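Search this site Enter keywords Go

A Shape-Block Pushing Rig in a Shared Workshop: Build Notes and First Results
Nele Reinholz, Iltarora Workshop
February

3. Hardware and setup 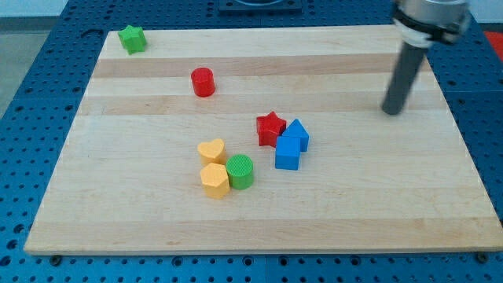 Figure 1. The Iltarora pushing setup: arm with rod tip, maple board, eight shape blocks.

The arm came to us second hand and most of the build time went into everything that isn't the arm. Mounting, cabling, the stop button, getting a network drop to that corner of the shop. None of it hard, all of it slow. We work evenings, the bench is shared, and anything not bolted down gets moved. So the first rule was to bolt things down, the board included.

3.1 Work surface. Glued maple, finished with two thin coats of oil and then left alone. We tried a painted board first. Paint scuffed under the rod and the blocks began to catch on the scuffs, always in the same places, and the policy learned to steer around them. Funny to watch, useless as data. Maple wears more evenly. The strip pattern does show up in the camera input and we worried about that, but masking it out made no difference we could measure. The perforated table makes it easy to put the board back where it was after cleaning. Bolt it, re-run the corner touch routine, done.

3.2 End effector. A plain rod with a rounded tip. No fingers, no suction. Pushing only. The first version was square at the bottom and dug into the wood whenever the height calibration drifted, hence the rounding. Tip height is held constant during a push and is checked at the start of each session with a feeler gauge. We forgot the check once and it cost an evening of sanding.

3.3 Blocks. Eight blocks, two each in red, blue, green and yellow: stars, cylinders, a cube, a triangular prism, a heart and a hexagon. Color alone does not pick out a block and neither does shape, a "star" may be the red one or the green one. That was the point. Instructions are short typed phrases such as "push the green star to the blue cube". Cylinders are the worst to push, they slip off the tip sideways. The heart is nearly as bad when approached from the pointed end.

3.4 Software. Control runs on Bevan, our own small loop, and episodes are logged with Plinside. Both are plain scripts and niether is pretty. Bevan clips any target that would take the tip past the board edge. Plinside writes one folder per episode, with the typed phrase in a text file next to it. Time sync between the two was off for the first batch and that batch is not used anywhere in this paper.

3.5 Data. After throwing out bad logs we had 469 episodes. Three more were dropped becuase the typed phrase named a block wrongly, leaving 466 for training. A further 20 layouts, set up by hand by a member who had not seen the training set, were held back for testing. Blocks are sometimes left touching on purpose. Separating a touching pair takes a different kind of push and the early policy, trained on spread-out layouts only, simply shoved the whole clump along. See Section 4.

Drift in the wrist mount is the main open problem. Clamps loosen over a long session. We retighten before every session now and Esham, the calibration script, refuses to start if the corner touches disagree. Not elegant. A stiffer collar is on the list, next to a proper light over the bench.

Contact the workshop | Copyright Iltarora Workshop | Back to top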